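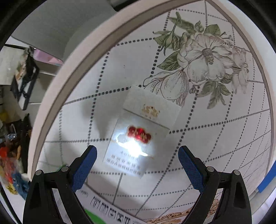

Myrto Lambrakis wants to know why anyone would pay 712 dollars for what she calls "salad tongs with a camera." Fair question, and I asked it myself before I signed for the box.

## Prundodora hand-held gripper: two weeks in

My last one was the Sandoval, at 575 dollars, and I didn't love it. The pads were slick, and the trigger squeaked in a way that made strangers look up. The Prundodora has blue textured pads on both black fingers and a trigger that keeps its opinions to itself.

Flat stuff first. A cigarette pack lying on a tray is a mean little test: low, smooth, shiny, with very little edge to get under. You come in shallow, with the fingers angled toward each other, and try not to chase the thing across the plate. I got decent at it by the second evening. The wide lens bends every straight line it meets, and glare off glossy packaging leaves small print blurred and partly washed out. If your project depends on reading labels, bring a softer lamp.

Cloth is where it earns some of the money. Fleece bunches up between the pads and gives you something to hold, and I rarely had to squeeze hard. 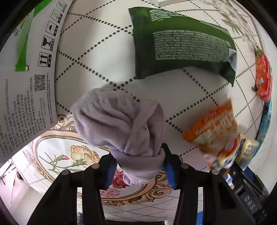 *Fleece between the pads, with snack bags and a carton for company.*

Now the complaints. My wrist gave out well before the battery did. The manual, from a distributor called Pravbridge, spends four pages on the carrying strap and one line on calibration. I calibrated 2 times on the first day and got different answers, then wrote to support and got a third.

In all I logged 1,456 grabs. I'd keep it over the Sandoval, mostly for the pads. Emlyn James has asked to borrow mine and can have it in October, strap included.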